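How I Clean and Sort a Box of Old Circuit Boards

I have a weakness for old circuit boards. It started with one dead radio alarm clock, and then a friend gave me a shoebox, and then my brother-in-law heard about the shoebox, and you can guess the rest. A few people asked in the comments on my solder wick post how I get them clean enough to work on, so I'm writing up the whole routine. It's pretty forgiving! You don't need a lab, you need a table, a window that opens and an afternoon.

One thing before we start. I'm talking about boards that are out of their case, unplugged and without a battery. If yours came out of anything that plugs straight into the wall (power supplies, microwaves, old TVs, camera flashes), please don't start with those. Big capacitors can hold a charge for a long time after the plug is out, and learning how to discharge them safely is a whole separate subject that I'm not going to squeeze into a paragraph. I set mine aside in a tub with a lid and a big X on it.

What I use

Isopropyl alcohol, 90 percent or higher. The 70 percent bottle from the drugstore has more water in it and takes forever to dry.
A couple of soft toothbrushes, plus one natural bristle paintbrush for dust.
Lint-free wipes. Old T-shirts shed fuzz all over the pins, ask me how I know.
Cotton swabs.
White vinegar, a small jar, only for battery leaks.
Distilled water for rinsing.
An anti-static wrist strap and a mat. Mine are from Kramer and they're nothing fancy.
A magnifier or loupe.
Anti-static bags in 2 sizes.
Masking tape and a fine marker.
Nitrile gloves and safety glasses.

My sorting trays are the shallow Holero ones, which I like because they stack without squashing what's underneath. Baking sheets lined with an anti-static sheet do the same job if you don't want to buy anything.

Step 1: First sort, no cleaning yet

I used to clean everything and then decide what to keep. What a waste of alcohol! Now I spread the boards out and go through them fast. Anything cracked through the traces goes in the recycling bag. Anything with a burn mark gets its own tray, and so does anything with a battery soldered on.

Then I flip each board over and look for printing. The white lettering (silkscreen, if you want the proper word) is your best friend here. It might give you a part number, a revision, a company name, or just the labels for the connectors. Some of it will be rubbed off or buried under gunk, so write down what you can read now and check it again after cleaning. I can't tell you how many times I've read an 8 as a B and spent the evening looking up the wrong board.

I put a bit of masking tape on the edge of each one with a number, and the same number goes in my notebook. When I tried doing this on my phone I lost track by the third board. Paper works for me.

Step 2: Dust it dry

Open the window, hold the board by the edges and go over it with the dry paintbrush. Go in one direction, off the edge of the board, so you aren't pushing lint under the chips. For the really furry ones I take them outside and use a hand blower, the squeezy rubber kind for camera lenses. I know lots of people use canned air. I find it a bit strong for small parts, and if you tip the can you get that freezing spray, but it's your call.

Don't use the household vacuum. The nozzle can build up static and it will happily swallow a loose jumper.

Step 3: Deal with battery leaks

If there's crusty white or blue-green stuff near a battery holder, do this before anything else gets wet. Gloves and glasses on. For alkaline batteries, dab a swab in the vinegar and touch it to the crust. It'll fizz a little. Keep swapping to clean swabs until it stops fizzing, then go over the spot with distilled water, and then with alcohol to chase the water out.

Go easy. If the leak has gotten under the green coating, the copper may be in rough shape and scrubbing will lift it right off. I've lost a few traces that way. They can be bridged with thin wire later, so it isn't the end of the world, but it's fiddly work and I'd sooner skip it.

Step 4: The alcohol wash

Pour a little alcohol into a glass dish. I buy the 500 ml bottles and only pour out what I need, because it evaporates while you're busy looking at something interesting. No candles, no soldering iron switched on, no gas stove going in the next room. The fumes catch very easily.

Dip the toothbrush, tap off the extra, and brush in small circles. Flux residue (the sticky amber film around the solder joints) softens after a few seconds. Then lay a wipe flat over the area, brush through the wipe and lift it off. This was the trick that changed everything for me! Without the wipe you're only moving the flux around until it dries into a white haze, and then you get to do it all over again.

Stay away from a few things:

Anything with a clear plastic window or lens. Alcohol can cloud it.
Paper labels you want to keep.
Speakers, buzzers and microphones.
Open switches and potentiometers, unless you plan on treating them with contact cleaner afterward.
LCD screens. Take them off if they unplug, or cover them well.

For edge connectors and metal shielding I use a fresh swab and just wipe. Some people like a pencil eraser on gold contacts. I did that for years, but it does wear the plating down, so now I save it for the stubborn ones and use a white eraser with a very light hand.

Step 5: Let it dry, and then a bit longer

Stand the boards up on edge so the liquid can run out from under the chips. A dish rack is perfect (get one just for this, please don't put it back in the kitchen). The alcohol goes quickly but any board that had water on it stays out overnight. I don't use a hair dryer. It blows dust right back on and you can get too close without noticing.

Step 6: Look closely

Get the loupe out and sit near good light. I tilt the board back and forth so the shine moves across the solder joints. Dull, cracked or ringed joints go in the notebook. So do bulging capacitors and missing parts. An empty spot isn't always a missing part, by the way. Lots of boards were made with places for options that were never fitted. If the pads are neat and flat with no torn copper, it probably left the factory like that.

Read the lettering again now that it's clean and fix your notes.

Step 7: Bag and file

Each board gets its own anti-static bag, tape label on the outside, number matching the notebook. I store them upright in a Gumance drawer unit like records, with connectors all pointing the same way so they don't hook onto each other. Heavy ones at the bottom. Jannik Hollmann, who got me into all this, keeps his in a Grelel tool chest with foam between every row, and it looks gorgeous, but I'd run out of drawers in a week.

My last batch was 26 boards and it took me one long afternoon plus the drying. The next box is a lot bigger, so I'm going to split it up by type first and do the small ones in March when I can have the windows open again. If you've got a good method for getting old foam tape off without chewing up the coating, leave it in the comments, I'm still using a plastic card and a lot of patience.

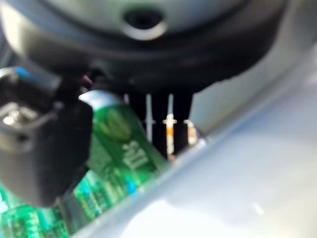 For the foam tape I've also tried soaking it with alcohol for ten minutes and rolling it off with my thumb. It works on the newer stuff. On the older tape it just turns to goo, and then you're back to the plastic card.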